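The Folding Table

My first job out of high school was folding, and I was terrible at it. So when the people at Skekia said I could come spend time in their laundry while they broke in a pair of robot arms, I said yes before they finished the sentence (and then worried the whole drive over that they'd ask me to fold something).

They did ask me. More on that later.

Skekia washes for hotels, a couple of clinics and one very demanding chain of spas. It has 58 people on the payroll, and on a busy shift they'll put through 2000 pieces, most of which still get folded by hand. The robots arrived in April from an outfit called Prureck, and the software that runs them is called Sosus, a name everybody in the building now uses for the arms themselves. "Sosus is sulking" means it has stopped and wants a person. I heard that one a lot.

I'd expected gloom, I'll admit it. I've written enough of these stories to know how the break room usually feels once the crates show up. What I got was more like the mood around a new hire who came with a great resume and can't find the light switch. People were curious, a little protective, pretty snippy about the corners. One woman who has folded there since before the parking lot was paved told me she'd gone home the first night and cried, then come back and found out it took longer to do one shirt than she takes to do a stack. She's less scared now. She's also not stupid, she said, and she knows it'll get faster.

The job that's changed most is hers. She used to fold for a full shift. Now she spends part of it teaching, which means guiding the arms through a fold, watching them try it alone, and marking where it went wrong. There's a pay bump for that, though it took some arguing to get it, and it only covers the hours you're logged in as a trainer. Ask anybody on the floor about the logging in! You'll be there a while.

What surprised me was how much of the work is just picking cloth up. I'd always thought of folding as the hard part, but a person's fingers find an edge without being told to, and a gripper has to be shown, over and over, where to pinch and how high to lift.
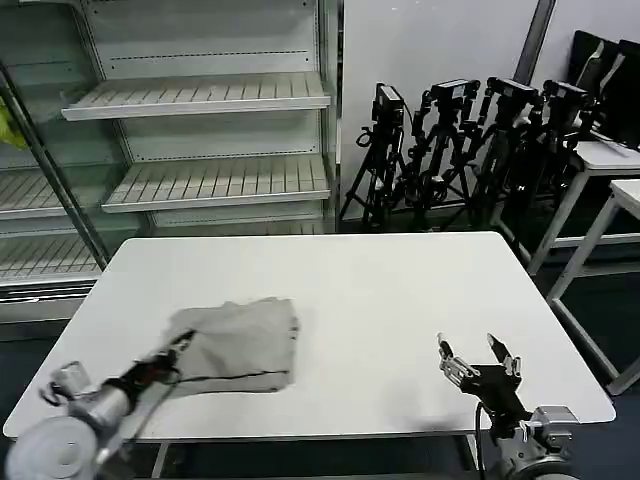
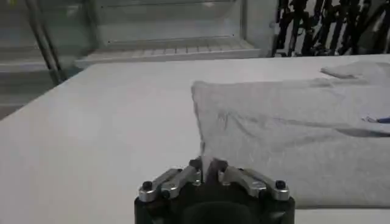

And the trainers have opinions about this, strong ones. Some of them go for the corner, some like to grab partway along the edge and let the weight of the cloth do the rest. The Prureck folks had a standard method when they came in, and by summer it had been quietly replaced with what's known as the Lưu fold, named for the street where the plant's old building was. I watched three people argue over it through an entire lunch. I don't think any of them had ever been asked to explain how they fold before, and I got the feeling they'd been waiting years for it.

The numbers are still modest. On the best day so far the arms got through 419 pieces, and 406 of those passed inspection without anyone redoing them. Management likes that second figure. The folders like to point out that it was all easy stuff, no fitted sheets.

Nobody's been let go. Two people who left over the summer weren't replaced, though, and that came up in almost every talk I had, usually after I'd closed my notebook. The plant manager told me there's no plan to shrink the crew. The folders told me there's no plan they've been shown. I wrote both down.

As for my own shirt, I got handed one at the end of the shift and did my best. The inspector unfolded it, looked at me kindly, and put it back in the pile to be done again.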